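Fórum Oficina e Bancada > Eletricidade > Régua de tomadas solta ou fixa no tampo?

nicanor_robles
Tenho uma mesa baixa com tampo branco e uma faixa de madeira clara no bordo de trás, entre dois perfis de alumínio. A régua é branca, de quatro tomadas em linha, e o cabo sai pela frente. Pousada assim, anda sempre no caminho. Quero decidir entre fixá-la no tampo ou passá-la para o lado de baixo. Estado atual:
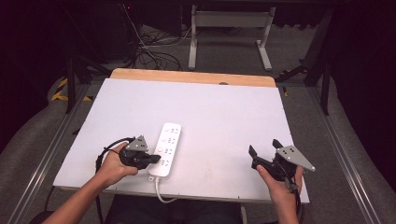
Re: Régua de tomadas solta ou fixa no tampo?

olga.manzano
Por baixo, não. Numa mesa baixa ficas de joelhos de cada vez que ligas um carregador. Fixa em cima, paralela ao perfil esquerdo, e roda-a 180 graus para o cabo sair por trás.

kwadwo_a
Discordo da Olga. Em cima apanha limalha e líquidos. Tenho uma Edosel aparafusada na face inferior desde abril, com as tomadas viradas para o lado, e chego-lhe sentado. Que espessura tem o tampo?

nicanor_robles
Não medi. Encostei-a mais à esquerda para ver quanto tampo sobra. A faixa de madeira continua à vista.
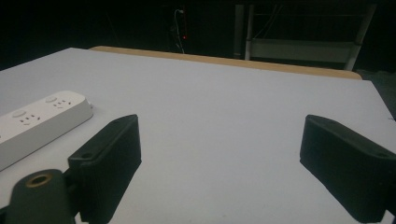 Régua na diagonal, do lado esquerdo do tampo.

olaia.s
Antes de furar, vê se a régua tem rasgos de suspensão no verso. Se não tiver, fita de dupla face de espuma, tampo limpo com álcool isopropílico. Nunca furar a caixa da régua.

kwadwo_a
A fita cede com o esforço de tirar fichas. Abraçadeiras, sempre.

olga.manzano
Cede se for barata. A minha é da Brisholm e leva 4 anos no mesmo sítio.

nicanor_robles
Fico pela fixação em cima, à esquerda, com fita. A zona da direita tem de ficar livre para trabalhar, isso não é negociável. 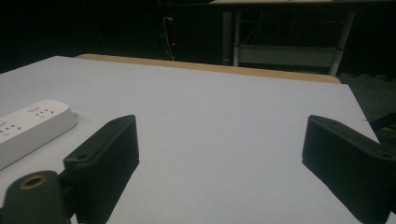
O cabo vai preso ao perfil com clipes, com folga suficiente para não puxar pela régua. Se a fita falhar, passo às abraçadeiras do Kwadwo.

visi_soler
Confirma a carga máxima na etiqueta. Um ferro de soldar e um carregador não são problema; um aquecedor já é outra conversa.

nicanor_robles
Sem aquecedor. Ferro e duas fontes pequenas.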